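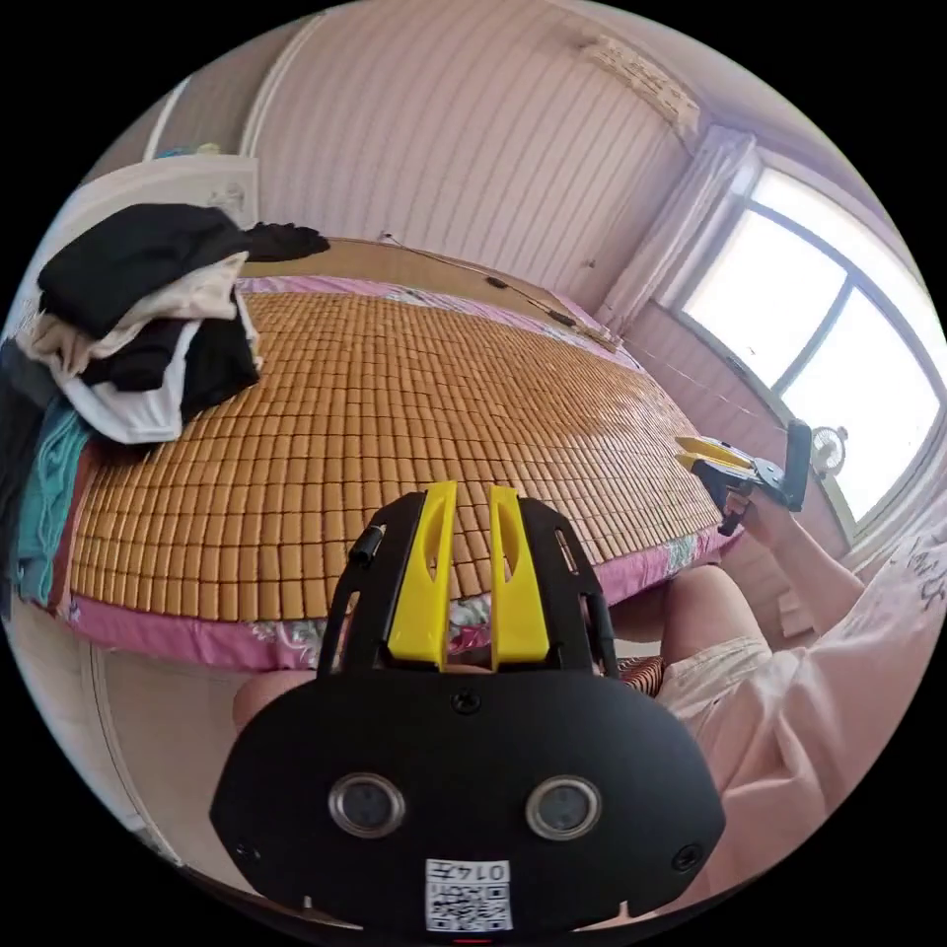 Oct 14, 2018

Second set of bedroom humidity readings, as promised to Darren Holroyd, who asked whether the first set was a sensor fault. It was a sensor fault.

The old logger read high above 70 percent. I replaced it with a Norix and ran both for 20 nights, logging every 10 minutes. The Norix went on the shelf by the door, away from the outside wall. I checked it with the salt method: table salt and a little water in a sealed jar should settle near 75 percent. It was one point low, and I left the offset alone. 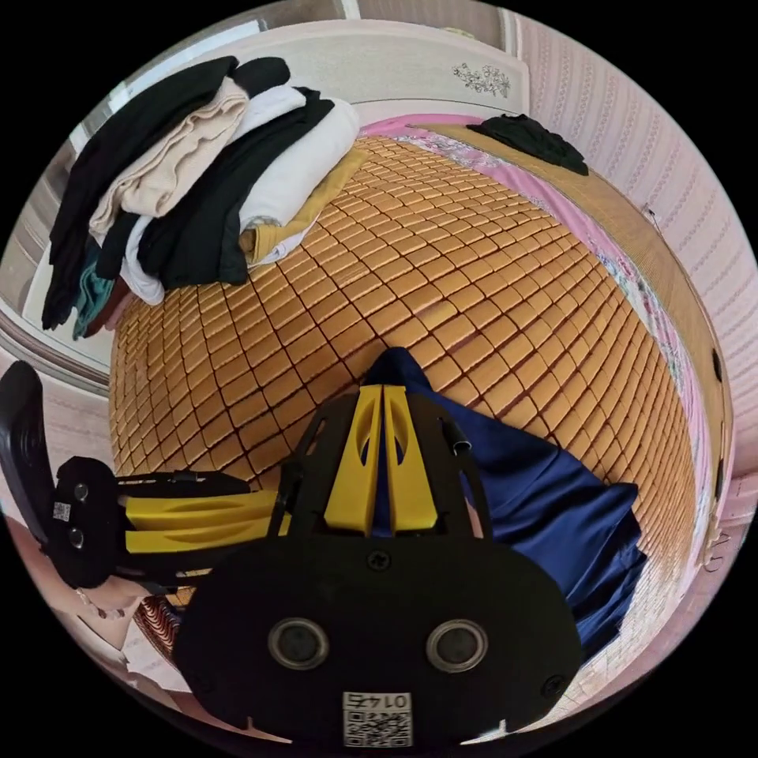 Window closed, door closed, two sleepers: humidity climbs until 3 a.m. and then levels off. With the door open four inches the climb is much smaller. Opening the window helped only on nights when the outside dew point was lower than ours - obvious on paper, but I had been opening it every night.

The dehumidifier is a used Tuminus I bought for 200 from Wilfredo Dimaculangan.

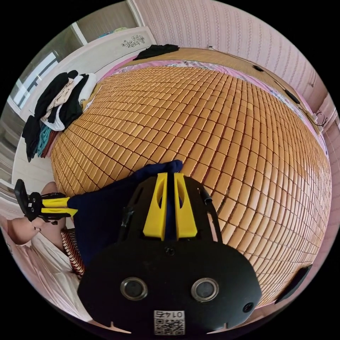
It holds 55 percent with the door shut. The tank float sticks, so I now drain it through a hose. Fan noise on low is tolerable. On high it is not. 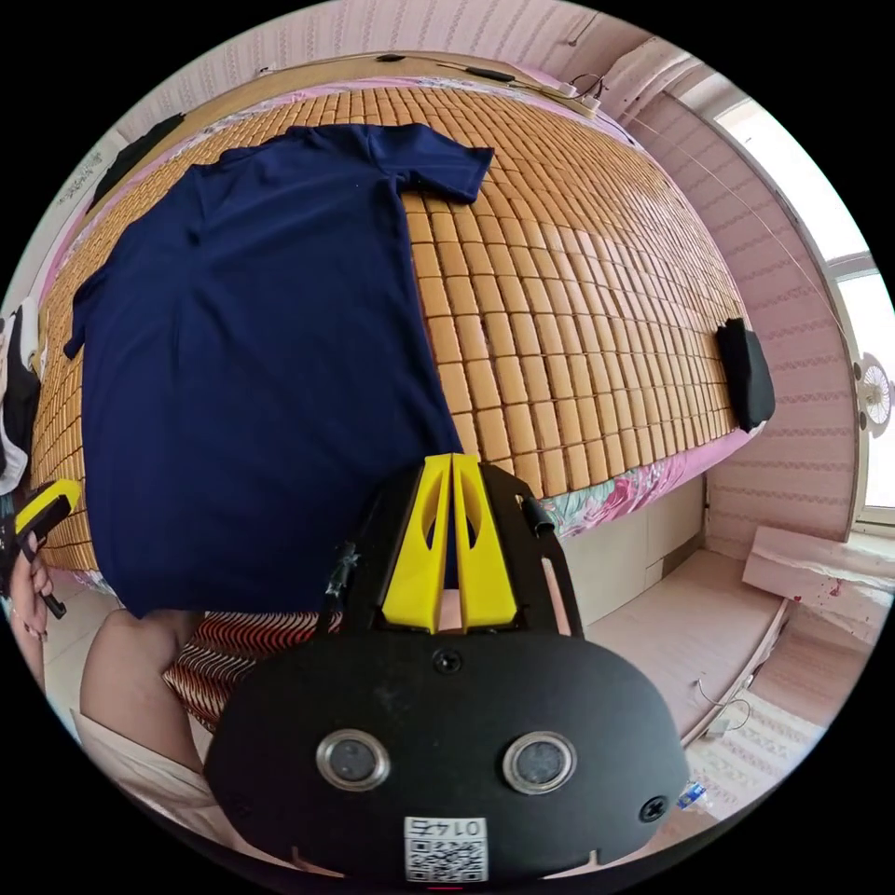 Still to do: the closet on the north wall, which smells musty and has no airflow at all. I will cut a vent in the door in November and log it the same way. The raw file has a gap at row 771 where I changed the battery.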